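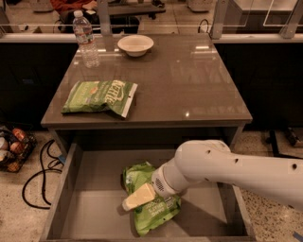

The Drawer That Wouldn't Let Go

Ask the robotics crew at Mondenora, a small lab in Zididville, what the hardest object in the building is and they'll point you to the snack shelf. I love this answer. A bag of chips has air in it, it crinkles, it slides, and it never has the same shape twice. It's also where the lab's arm picked up the strangest fault of its year.

The task sounds simple enough: a bag, an open drawer, and an arm that has to move one to or from the other. The control software, called Drema, had been doing it nicely for weeks. Then in July the arm began pushing down on bags after it should have stopped, and now and then it opened its fingers while it was still up in the air.

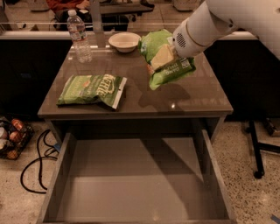
A bag held over the tabletop, with the drawer open below.

My first guess was the gripper. So was theirs! They swapped the finger pads, checked every cable and ran 200 trials, and the fault kept coming back in little clusters that made no sense to anyone.

The culprit was in the force reading. Drema zeroed its wrist sensor at the start of each run, and on some runs it did that a moment too early, with the arm still settling from the move before. After that every number was a bit wrong. A light touch looked like no touch, so the arm kept pressing. A good grip looked like a bad one, so it let go and tried again.
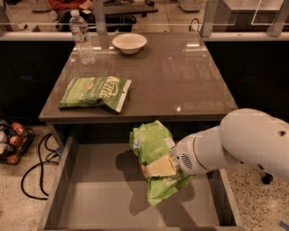
The gripper pinches a bag near its middle, above the drawer floor.

With chips, you get crumbs. With a hand in the drawer, you get something much worse, and that's what made the lab stop all runs for 4 days. I was glad to hear it. Plenty of places would have called it a software quirk and carried on (the bags are cheap, after all).

The fix, written with a sensor shop called Tagle, makes the arm wait until it is truly still before it zeroes. There's also a hard limit on downward force that Drema can't override, and a stop if the reading drifts by more than 5 percent between moves.
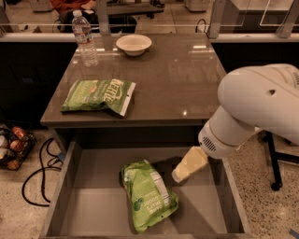
Gripper over the open drawer, a bag lying beside it.

They repeated the whole test after that, 100 runs with the new limit and the drawer open every time, and the early release never showed up. The pressing came back once, and the limit caught it. They're still hunting for the reason, and the log from that run is taped up next to the door.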